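Home Recording Rules: Frequently Asked Questions
Surnero Household Task Program, operator guide
Page maintained by Chantelle Pillay. Revised in March.

Who do these rules apply to?
Anyone recording with a hand-held gripper in a private home. Bench work at the Florkton office has its own guide, and the two differ on lighting and table height.

Do I need to clear the kitchen before I start?
No. Clear the table you are working on and leave the rest of the home the way people live in it. Take down or cover anything with a name, address or account number on it. Cabinets, magnets, groceries and decorations can stay.

What counts as a finished utensil task?
Every spoon and every chopstick is standing in the caddy, nothing is left on the table, and both fingers are open and clear of the rim. Chopsticks may lean. Hold the end position for a slow breath before you stop recording.

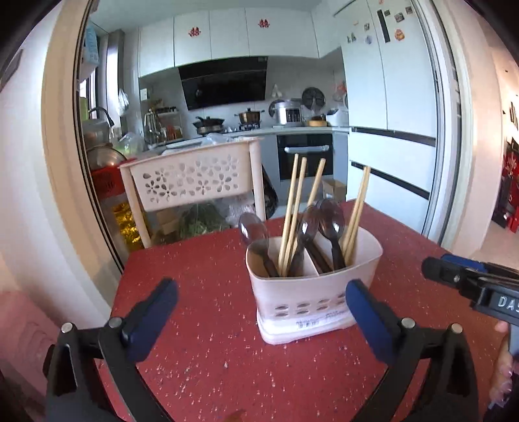 How long should one take be?
Most utensil takes run under 200 seconds. If you pass that, finish the task anyway and note it in the log. Do not speed up to beat the clock. Fast wrist turns blur the picture and the take will be rejected at review.

Can I use my free hand?
Only between takes. During a take, everything that moves must be moved by the gripper. Steadying the caddy with a finger is the most common reason for rejection in this program, followed by picking up a dropped item by hand. If something lands on the floor, stop and mark the take as dropped.

Do I have to lay the utensils out neatly?
No, and please don't. Let them fall, then leave them.
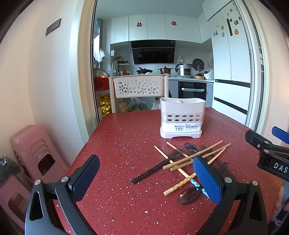
Pad checks come up in almost every operator call, so the rule is written out in full. Wipe both pads with a dry cloth before the first take and again after every 20 takes. A clean pad matters most with a pile like this one, where thin chopsticks lie across the spoons and the pad has to press down in the middle of them. Look for cuts along the edge and for any lifting at the corners. If a pad is damaged, swap the pair, even when the other one looks fine, and write the swap in the log.

How tight should I grip?
Tight enough that the item does not turn when you lift it. Plastic handles flex, so stop squeezing once the handle is held. Kevin Guzmán can check your trigger travel if you keep losing thin items.

Is taking items out of the holder a separate task?
Yes. Putting in and taking out are logged under different task codes. Grip the item below its widest part, lift straight up until it clears the rim, and only then move sideways. 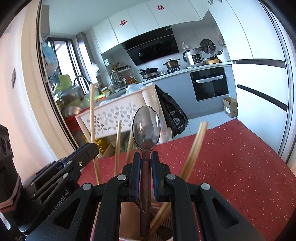 If a second item comes up with the first, lower both and try again in the same take. Retries are allowed and should not be edited out. Jairo Villca's review team marks them separately.

What if someone in the home wants to stop?
Stop at once. Put the gripper down, end the recording and call Heriberto Alvarado. Takes already made are held until the household decides whether we may keep them.

Where do I send the log?
Upload it the same evening, before 9 p.m., with the takes. Late logs go to Fredy Cusi, extension 318.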